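App keeps asking for location "always" — can I say no and still use it?

Marjan Kiani
Posted 16 August 2025

So my building switched to the Onishi app for the front door and the parcel lockers. Fine. But it wants my location set to Always, not just While Using, and every couple of days I get a popup asking again. Also wants Bluetooth and contacts. Contacts??

Phone is 4 years old if that matters. Management just sent me the privacy policy, 9 pages, and I still can't tell who gets the data. Something called Rodano is listed as a "processing partner". Anyone at Luvbridge or another building dealt with this? Don't want to get locked out of my own place.

zastilgate_tom

Same app at my building in Zastilgate. Turn contacts off, nothing breaks. It's only there so you can send guest codes to people by name. You can type the number in yourself.

Location — I have mine on While Using. Door opens fine but I have to have the app up on screen, it won't unlock from my pocket any more. Takes me 2 extra taps. Popups dont stop though, sorry. If you go to Settings inside the app, then Door, then turn off Hands Free, mine went a lot quieter after that.

Bluetooth you need. That's how it talks to the lock.

pepperpot

just delete it and ask for a key fob, these apps are all spying on you 100 percent

Greta in 4B

Fob is a decent idea but ask before you delete anything, our management wanted the old login still active to set it up. Took them until March to get mine sorted and I'd asked in the winter.

On the Rodano thing, write to the privacy email at the bottom of the policy and ask for a copy of what they hold on you, and ask who it was shared with. Keep it short. I got a spreadsheet back with every time I'd opened the front door — date, time, which phone. No map or anything, but more than I expected. Depending where you live they may have to delete it if you ask. Keep teh reply either way. 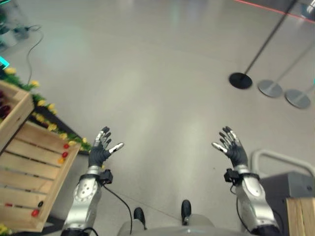

Does turning off location delete the history the app already saved?

Turning it off only stops new location data from being collected, so you have to ask for the old records to be deleted separately.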